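Informe de avance del programa de alfabetización de adultos Llanos
Periodo: segundo semestre de ejecución
Fecha de entrega: 9 de marzo de 2020
Responsable: Nilton Nina, coordinación técnica

1. Estado general

El programa mantiene 115 participantes inscritos en los dos municipios previstos en el convenio. La meta de inscripción para este periodo era de 155, por lo que subsiste una diferencia que se concentra en el grupo de Kekano, donde la temporada de cosecha coincidió con la apertura de matrícula. Se acordó con las autoridades locales una segunda convocatoria en mayo.

2. Actividades realizadas

Se completaron los módulos de lectura inicial y de escritura funcional en todos los grupos. El módulo de cálculo básico se encuentra en curso y presenta un retraso de dos semanas respecto del cronograma aprobado, originado en la entrega tardía de los cuadernos de trabajo por parte de la imprenta Mavik. La segunda edición incorpora las correcciones solicitadas por los facilitadores, en particular la ampliación del cuerpo de letra y la sustitución de los ejercicios de facturas.

La formación de facilitadores se desarrolló en 11 sesiones. Participaron 20 personas, de las cuales cuatro se incorporaron en sustitución de quienes dejaron el programa por traslado.

3. Ejecución presupuestaria

El gasto en materiales se ajusta a lo previsto. La partida de transporte presenta un saldo sin ejecutar, cuya reasignación a la compra de lentes de lectura se solicita mediante nota separada.

4. Evaluación de aprendizajes

La prueba intermedia se aplicó de forma oral y escrita. Los resultados por grupo figuran en el anexo B.

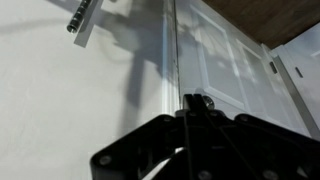

Los facilitadores señalan que la comprensión de textos breves avanza con mayor rapidez que la escritura autónoma, y recomiendan destinar a esta última una hora adicional por semana. La consultora Skivau revisará los instrumentos antes de la prueba final.

5. Próximos pasos

Cierre del módulo de cálculo, segunda convocatoria en Kekano y remisión del informe financiero con sus comprobantes.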